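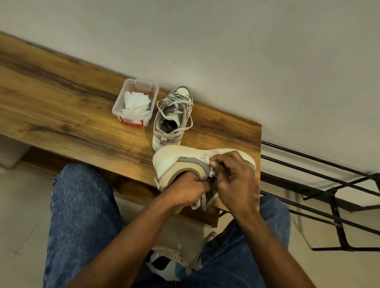
Figure 6.1 A sneaker with its laces undone, next to a small storage box.

Chapter 6
Skills and Habits

When my grandmother Natsumi Minami was well into her old age, she could no longer tell you what she had eaten for lunch, and she sometimes called me by my uncle's name. But sit her down at the piano in the front room and she would play the same three waltzes she had learned as a girl, pedal and all, and scold you if you turned the page too soon. I used to watch her hands and wonder where those waltzes were kept. I suppose this chapter is my long answer to a question I first asked from the piano bench.

In Chapter 5 we looked at memory for facts and events, the kind you can put into words. You can tell a friend the name of your first teacher or what the weather was like on your last birthday. Now we turn to a kind of memory that is much harder to talk about, though you lean on it from the minute you get out of bed. Psychologists call it procedural memory, and it covers the things you know how to do. Riding a bicycle belongs here, and so do typing, whistling, and backing a car into a tight space.

Try a small experiment before you read on. Without moving your fingers, explain out loud how you tie a bow. Most people get as far as the first crossing of the laces and then find that their hands have started to twitch in their lap. The hands seem to want to join in!

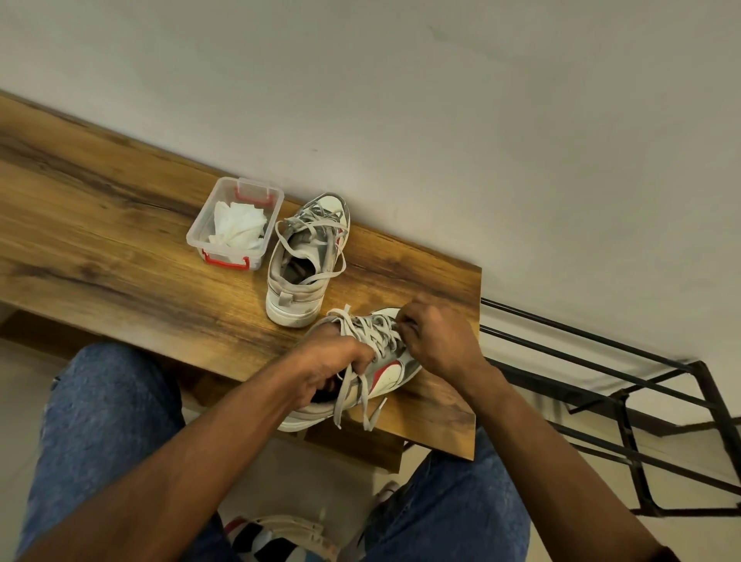

The words come slowly, and often they come only after the hands have been allowed to help. A good deal of what you know is stored in a form that your everyday speech can't easily reach, and we will come back to this more than once.

How does a skill get into that form? Think back to your first driving lesson, or to the first time you tried to chop an onion properly. Every step had to be thought about, and if somebody spoke to you in the middle of it you probably lost your place. Later the steps began to run together. Later still, you could hold a conversation while you worked. We will follow this change through its stages in Section 6.2, with the help of a practice diary kept by Lộc Đinh, a student in one of my own classes, who taught himself to juggle over 27 evenings one June and was kind enough to write down every drop — all 825 of them.

Habits are close cousins of skills, and the two are easily mixed up. A skill is something you are able to do. A habit is something you tend to do, usually in a certain place or at a certain time, whether or not you have made up your mind to. You may be a skilled baker who seldom bakes. You may also have a habit of checking the back door every night that takes no skill at all. In Section 6.3 we will ask what sets a habit going, and why moving to a new house so often upsets the old ones.

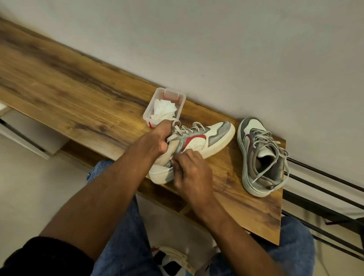 Figure 6.2 Both hands at work: a low-top sneaker held above a bench.

Before you start Section 6.1, take a sheet of paper and write down five things you did this morning without giving them any thought. Keep the list somewhere safe, as you will need it for the exercises at the end of the chapter.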